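# Washing a fleece blanket so it stays soft

*Updated 22nd January*

I've ruined enough fleece over the years to feel I've earned the right to pass on a few things, and the main one is that most of the damage gets done in a hurry. 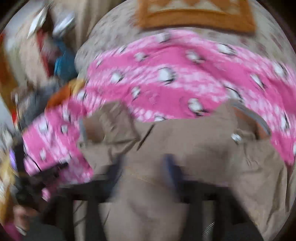 So before you put anything in the machine, take the blanket outside and give it a really good shake. Crumbs, hair, bits of leaf, the odd hairgrip (always a hairgrip in our house!) will otherwise go round and round with it and end up pressed into the pile. If there's pet hair that won't budge, put on a damp rubber glove and stroke the blanket in one direction, and it'll come away in little rolls that you can pick off.

## Washing

1. Check the label. If it's gone, or has faded to nothing as mine usually have, treat the blanket as delicate.
2. Dab any marks with a drop of washing-up liquid and cool water, and leave them for 30 minutes. Please don't scrub, however tempting it is.
3. Wash the blanket by itself or with other fleece. Towels are the worst company you could give it, as they shed all over everything.
4. Set the machine to 30 degrees on a gentle cycle, with a slow spin.
5. Use half your normal amount of liquid detergent and no fabric softener at all. I know that sounds backwards! Softener coats the fibres and leaves them flat and a bit greasy. I used to pour in a capful of Skimus every time and wondered why our blankets felt like old dishcloths by November.
6. Add a second rinse if your machine allows it. On my old Vernska it's a separate button, and on others you'll have to run the rinse again yourself.

## Drying

Hang it over two rails of the airer with a gap between them, so the air can get up the middle, and turn it after a few hours. Keep it well off the radiator. If you must tumble it, use the lowest heat and take it out while it's still very slightly damp, then give it another shake and let it finish over the back of a chair.

Never iron it. Fleece melts, and I have a shiny patch the shape of an iron to show for finding that out.

## If it's already gone rough

Wash it once more with no detergent and a small cup of white vinegar in the drawer, then dry it as before. Once it's completely dry, brush it lightly with a soft pet brush, working in short strokes from one end to the other. It won't come back quite like new, but you should feel a difference, and you can repeat it after the next wash.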